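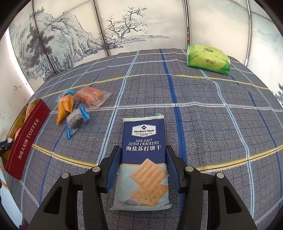
¡Hola! Me llamo Uyên Ngô y busco gente golosa para las meriendas de prueba de Plevden, la tiendita de picoteo que estoy montando. Quiero decidir qué dulces y galletas entran en nuestras bandejas surtidas, y sola no me aclaro (ya me he comido media despensa).

Necesito 15 personas, en grupos pequeños, para cuatro tardes de diciembre. Nos sentamos a la mesa, abrimos paquetes, probamos de todo – galletas saladas, toffee, bolsitas variadas – y me contáis qué repetiríais y qué dejaríais para el final. 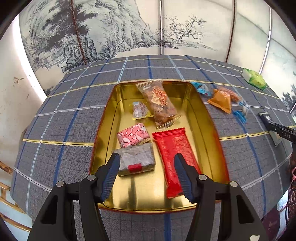
También me interesa cómo queda el surtido: si apetece meter la mano, si lo envuelto en papel os llama más que lo brillante, si pondríais lo salado con lo dulce o aparte. ¡Opiniones sinceras, por favor!

Empezamos a las 7 de la tarde en el local de la calle Noonan, 429. No se paga, pero os lleváis a casa una bandeja a vuestro gusto. Si tenéis alguna alergia, decídmelo al apuntaros – hay trigo, leche y frutos secos por todas partes. Preguntad por mí en la tienda.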